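4. Planning your core house and its extensions

Okay, so you have your plot at Wurstead and your starter core: one room, a wet wall and a slab. I moved into mine with exactly that, and I've written this section the way I wish somebody had explained it to me. Keep your plot sheet next to you while you read.

1. Find the wet wall on your plot sheet. It's the thick line with the tap symbol, and your kitchen and bathroom both hang off it for good, so please don't plan on moving it!

2. Mark the corner stubs where the rebar sticks up. Each one carries a future column. Leave the plastic caps on until you build (I took mine off early and spent a whole weekend with a wire brush).

3. Chalk your first extension onto the slab at full size. A room 10 feet by 12 feet is the biggest you can add under the standard roof kit.

4. Walk around inside the chalk lines for a few days. Open pretend doors. I moved my bedroom door twice this way and it cost me nothing but chalk.

Note: the setback at the back of the plot is shared with your neighbor. Heledd Owen and I sat down over tea and lined up our windows so we don't stare at each other, and I'd really recommend doing the same.

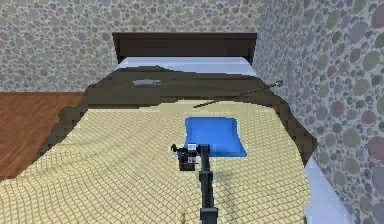
5. Fill in the extension form and take it to Damián Tovar at the site office. Draw your new walls in red and the existing ones in black. A ruler is fine, he doesn't need fancy drawings.

6. Wait for the stamped copy before you order blocks. My first room took 400 of them, plus a few spares for the ones I dropped.

Caution: never cut into the party wall, even for a shelf niche. It holds up both roofs.

Caution: if you're going up to 2 floors, the stair has to start from the front yard, and the slab must be checked first. Kam-wah Chow does the checks and gets very booked up before November, so ask early.

7. Once the walls are up, call for the lintel inspection and leave the props in place until it's signed off.

Roof sheets are covered in section 5.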